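粉色粗麻花毛衣洗缩了还掉毛，还有救吗？

发布于 2022年2月　提问者：Skundico
阅读约需 5 分钟　浏览 456　收藏 8

先说情况。去年冬天我迷上了织毛衣，断断续续织了一整个冬天，总算织出一件粉色的粗麻花套头衫，线是在一家叫 Plimgate 的小网店买的，一团 100 克，标签上写着羊毛混纺，具体混了多少也没写清楚。穿了几次都挺好，我妈还夸我终于干了件正经事。结果上周我偷懒，把它跟几件 T 恤一起丢进洗衣机，选了个标准洗，水温也没看。拿出来我人都傻了，袖子短了一大截，身长勉强到腰，领口倒是没怎么变，反而显得特别松。

我在网上搜了一圈，有说用护发素泡的，有说用白醋的，还有说直接拿蒸汽熨斗拉的，看得我头都大了。我家有护发素也有白醋，但我不敢乱试，怕越弄越糟。另外这件衣服从第一次穿就掉毛，我黑色大衣的内衬上全是粉毛，粘毛滚筒都用掉好几卷，不知道这个跟缩水有没有关系。

想请教各位：
一是缩成这样还能不能拉回来，哪怕拉回来一半也行；
二是掉毛有没有什么办法；
三是以后到底应该怎么洗，手洗的话水温多少合适，能不能甩干。

线还剩两团，实在不行我也可以拆了重织袖子，就是一想到要重新绕麻花就想哭……

分享 8　评论 3

Driltora
回复于当月

先别哭，也先别拆！我织毛衣好多年了，缩过的衣服能开个展览，多半都能救回来一点。

关键看它是“缩了”还是“毡了”。你把衣服拿到亮一点的地方，用手指拨一拨针脚，如果一针一针还分得开，扯一下还有弹性，那就有希望。如果整块变得又厚又硬，像毡子一样，针脚都糊在一起了，那基本就回不去了，只能改成坐垫或者杯套（我真的改过，还挺好看的）。

能分得开的话，照我的做法来：

拿个大盆，放凉水或者手摸上去微微温的水，挤一点护发素搅匀，衣服放进去按一按，让它吃透水，泡半个小时左右。别搓，别拧，就让它待着。白醋不用加，味道大不说，我试过没觉得有什么用。泡完把水倒掉，用手轻轻压出水，再铺在大毛巾上卷起来，人站上去踩几脚，让毛巾把水吸走。 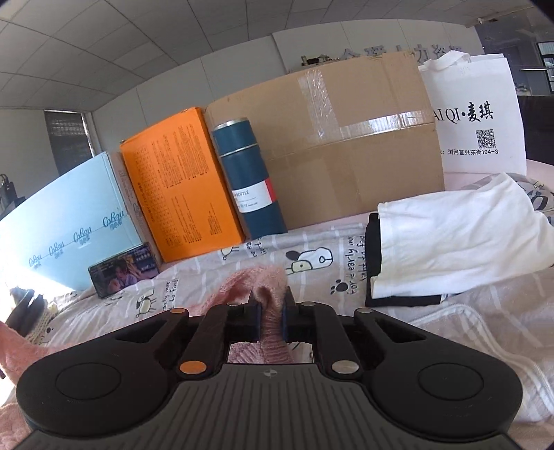

接下来是拉伸，这一步最花时间，急不得。我一般会先量好原来的尺寸，没有尺寸就找一件合身的毛衣当样子，垫一层干毛巾，把湿衣服平铺上去，从中间往两边一点一点推，身长和袖子轮流来。不要揪住一个角使劲拽，针织的料子被捏住一小块提起来就会皱成一团，力气全吃在那几针上，拉完那里会鼓出一个包，干了以后特别明显。要用整个手掌去抚，每次只推开一点点，过一两个小时再来推一次。袖子可以塞一卷毛巾进去，防止它往回缩。麻花的地方要顺着竖的方向拉，横着拉的话花纹会扁掉，那你辛苦绕的麻花就白绕了。

然后就是平放阴干，千万别挂起来。湿毛衣很沉，一挂肩膀就变形，领口本来就松，会更松。南方这个天气可能要晾两三天，中间翻一次面，换一条干毛巾。暖气片上也不要放，我就是这么毁掉一条围巾的。

一次拉不回来就再来一次，我最多折腾过三次。袖子能回来一多半就算赚到了，剩下那点，用你那两团线在袖口挑针加一段罗纹就行，根本不用全拆！加的时候注意新线没洗过，颜色可能会有一点差别，先织个小样洗一下比一比。

赞同 300

Rawat
回复于当月

楼上讲缩水讲得很全了，我补充掉毛的部分。

掉毛跟缩水没有直接关系，主要看线。线捻得松、表面蓬的，就是容易掉。我自己也有一件类似的，买的成衣，刚开始掉得离谱，坐一趟地铁旁边的人都离我远远的。后来试下来有点用的办法是这样：洗之前先把衣服翻面，在阳台上轻轻抖几下，把浮毛抖掉；洗完彻底干透以后，装进密封袋放冰箱冷冻一晚上，第二天拿出来再抖一次。冷冻这招很多人说是玄学，我觉得可能有一半是心理作用，反正不花钱，你试试呗。

还有就是别老用粘毛滚筒去滚毛衣本身！滚大衣可以，滚毛衣等于在往外拔毛，越滚越掉。起球的话用小剪刀慢慢剪，或者用去球器，但麻花凸出来的那几道要特别小心，去球器的刀网压上去很容易把线削断。我就削断过一根，最后拿钩针从背面勾住打了个结，凑合着穿到现在。
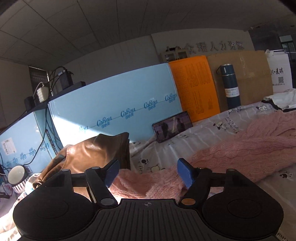 粉色麻花针织，纹路粗，表面毛茸茸的。

再说平时收纳，这种粗线毛衣我都是叠起来放，从不上衣架。叠的时候袖子往背后折，不要在麻花中间压一道死印子。穿过一次不脏就不用洗，搭在椅背上透透气，油烟味大的话在浴室里挂一小会儿，让热气熏一熏（就一小会儿，别挂一夜）。我一个冬天也就洗两次，等到七月翻箱子的时候再拿出来晒一下柜子，衣服本身别暴晒，粉色很容易晒花。

至于洗衣机，你问能不能甩干，我的看法是可以甩，装进洗衣袋，选最低转速，甩一分钟就停。水温就用凉水，洗和漂的水温要一样，一冷一热最容易缩。洗涤剂用羊毛专用的，没有的话拿婴儿洗发水顶一下也行，用量少一点，泡沫多了漂起来很麻烦。

赞同 100

路过的小白
回复于当月

送给小朋友穿呗，正好。
（开玩笑的，我那件缩了以后我外甥女穿着还真挺合适，她妈还问我链接）

赞同 8

Skundico（提问者）
回复于当月

谢谢大家！刚去拨了一下，身子部分针脚还分得开，袖子腋下那一块有点硬，不知道算不算毡了。今晚先泡护发素，毛巾已经翻出来了。冷冻那个我也想试，就是冰箱里现在塞满了饺子，得先吃掉几袋腾地方。袖口加罗纹的话，请问是用原来的针号还是小一号？

Driltora 回复 Skundico
小一号，收得住。腋下硬一点没关系，那里本来摩擦就多，泡的时候多按几下。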